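## Cosska Knit Throw, Red

The maker's card says this one "never pills, never fades." I've sold soft goods long enough to leave that line off my own page. What I'll stand behind is smaller: it's a plain red knit with a matte surface and a bit of fuzz to it, and it bunches up easily when you grab a handful.

Nuala Ní Mhurchú washed our shop sample 11 times over the spring. It still looked decent to her. I thought the fuzz had gotten worse, and we haven't settled it.
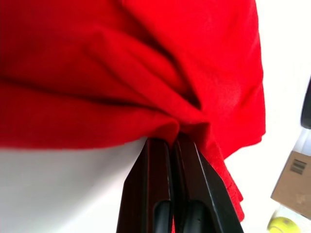 Then there's the matter of the dye. Cosska calls it colorfast. Lovely Baluyot put hers in with a white pillowcase and now owns a pink pillowcase, so wash it alone the first few times — cold water, low spin — and see how you feel after that.

**Weight:** 276 g per the label. Our scale agreed, more or less.

**Care:** machine wash cold, dry flat. Stokow, who ship these to us, say tumble drying is fine. I wouldn't.

**Stock:** 81 left from the June delivery. I don't know if there will be another.

The Hultunia throw is heavier and costs more. Is it better? For a cold room, probably. For the back of a couch I can't see paying the difference, and I've had both at home.

Returns accepted unwashed, with the tag on.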